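Skondemow Heating & Drain is moving, and yes, we're still picking up the phone

Well, it's finally happening! After 28 years on Tekum Street, Skondemow Heating & Drain is packing up the shop this May and heading two miles north to the old Shibata building. I've been putting off writing this because I still can't find the good stapler.

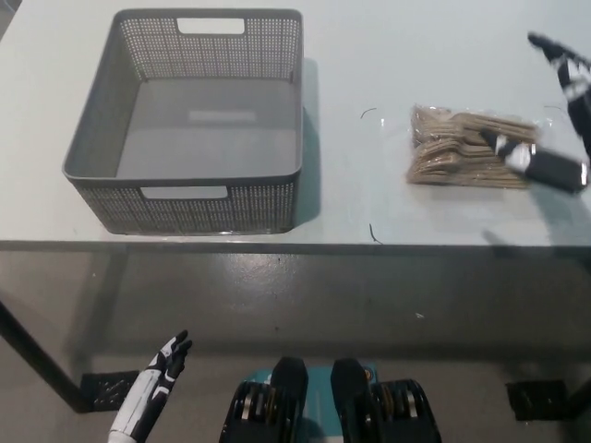

The new place gives us a proper parts counter, so if you need a washer or a faucet cartridge you can walk in and leave with one (no more waiting while I dig through the van). Small stuff like valves and fittings will be sorted into open baskets with handle cutouts, the dark gray kind with all the little square holes in the sides. We've got 116 different fittings to sort, so be patient with us the first week!

Minoru Onishi is running the counter. Plenty of you know him already from furnace tune-ups, and he'll be there from 7 a.m. He can also book your water heater flush on the spot, which used to take me a callback and a sticky note.

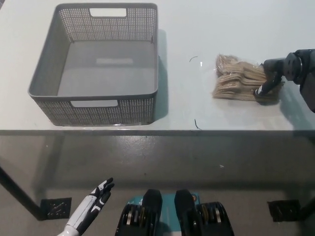
We're having an open house once the boxes are gone, and you're all invited, kids too. Wamulis Bakery down the block is doing the pies, peach and I think cherry. For eating them there's a clear bag of wooden forks, and please drop yours in the compost bin by the door when you're done. Bring your plumbing questions, I love those.

Service calls keep going the whole time we move. Same phone number, same two trucks, same after-hours line if your basement drain backs up at midnight.
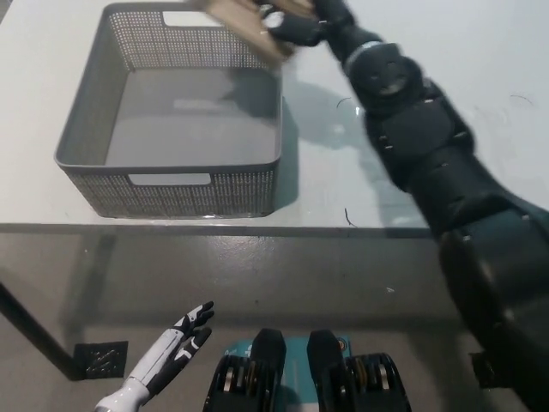
Maintenance plans carry over as they are, and you don't need to sign anything new. If you mail your payments, hang on to the old envelopes for now, the post office is forwarding everything to us.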